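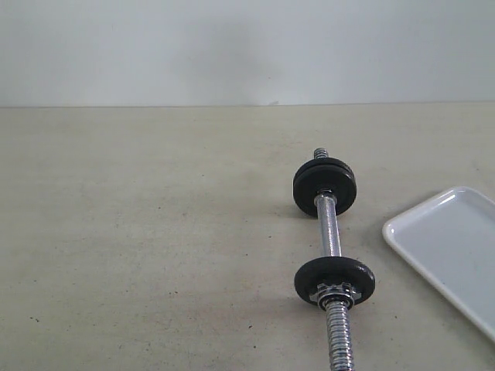 Search stories, authors, tags Go

The Heavy End

The dumbbell came from the Stodex outlet behind the bus depot, at 173 dollars for the complete set, and I had it on the kitchen table by six in the evening with every intention of being stronger by seven.

The instructions were one sheet, folded so many times it had become a kind of brick. Step one said to put two plates on the first end. I put two plates on the first end. They were black and shiny and went on with a sound like a bank vault closing, and I remember thinking that I had a gift for this.

Step two said to secure with collar, see step five.

Step five said to confirm collar has been secured at step two.

I made tea. My landlord, who lives downstairs and hears everything through the ceiling, came up to ask whether I was moving furniture. I said I was building a dumbbell. He considered this for longer than it deserved.

"Don't they come built?" he said.

"The cheap ones."

He looked at the table. He had supplied that table himself, along with the gray smudge on the wall behind it, and he was protective of both. "What does it weigh?"

"Right now, or eventually?"

He left the door open when he went, which I took as a comment.

By eight I had tried the threads clockwise, counterclockwise, and with butter. I had called the help line, which was answered in a town called Lullano by a woman who plainly had a dinner going. She asked me to read her the name at the bottom of the sheet. I read it: Drerano.

"That's your problem," she said. "That's the sheet for the rowing machine."

"It has a dumbbell on it."

"It's a very general sheet." A pot lid rattled. "Is the bar warm?"

"Should it be?"

"No," she said, and seemed relieved, and hung up.

I sat with it for a while. There is something about one end of a dumbbell. The other end can be anything. You can picture a whole new man attached to it, a man who gets up at five and owns a blender. I lifted the thing by its handle to see, and it swung down like a hammer and took a small bite out of my confidence and a smaller one out of the floor.

The landlord knocked on his ceiling.

At nine the phone rang. It was the woman from Lullano, calling, she said, on her own time. She had been thinking about it over the dishes. Her brother had bought the same set, back in the spring, and he had never gotten past the first end either. He used it to hold the garage door open. He was very happy with it.

"Does he work out?" I asked.

"He opens the garage," she said.

I thanked her. I wiped the butter off the threads with a sock, and then I carried the dumbbell down the stairs, heavy end first, stopping on each landing to change hands. It took me 20 minutes. My shirt was stuck to my back and my arms were shaking when I got to the bottom, and the landlord was standing there in his slippers with his own door propped on a folded newspaper, the way it always was, slowly sliding shut.

"Well," he said, "don't put it on the rug."

Filed under: Short Fiction, Humor, Home Life

© Luangrath Stories | Contact | Back to top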